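Rollover charges on carry positions — how is your broker booking the triple day?

Started by Leandro Troncoso, 1 February 2025

I hold a long AUD/JPY position at Zerent and keep a spreadsheet of every swap credit.
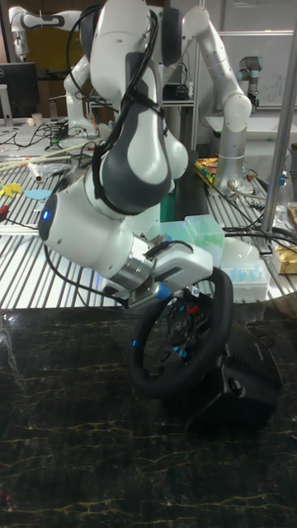 The posted rate and the booked amount stopped matching after they moved to the new fee schedule. Per standard lot I should be getting the tom-next differential minus their markup. The triple day is the problem. It used to be three times the daily figure to the cent. Now it comes in short and the statement gives one line with no breakdown. Over 7 weeks the gap is 413 yen per lot. Small, but I size these trades on the carry, so I want to know what I'm modeling.

pipledger
Are you comparing against the rate posted that morning or the one in force at 5 p.m. New York? They update the table during the day. I had the same mismatch until I started logging it at the cutoff.

Leandro Troncoso
At the cutoff. I have a capture for each rollover.

Thảo Bạch
Then look at the conversion. If your account is in dollars, the credit accrues in yen and gets converted at their rate, with a spread on top. Saha does this and lists it separately. Zerent may be folding it into the swap line.

Leandro Troncoso
Account is in yen, so no conversion.

basis_trader_k
Short triple credits are normal. Tom-next is quoted for actual days and the forward points for a three-day roll are not the one-day points times three. Any holiday in Tokyo or Sydney shifts the count too. Your old broker terms were a simplification and the new ones are probably closer to the market.

Thảo Bạch
I disagree. Curve effects over two extra days are tiny on this pair, and they would go both ways. A shortfall every time is a markup. If they charge it per night and then again on the weekend roll, it will look exactly like this.

basis_trader_k
Possible. You can't tell from the long side only. Get the short swap for the same nights. The midpoint between the two is the market rate and whatever is left is the broker.

pipledger
+1 to that. Flurkamton publishes both sides with history if you need something to compare with.

Leandro Troncoso
Pulled the short side for the last 4 triple days. Midpoint is steady — the distance between long and short is wider than three times the daily distance on all of them. I've sent the table to support and asked for the formula.

Thảo Bạch
Ask for it per lot and in points. They sent me a percentage the first time and it was useless.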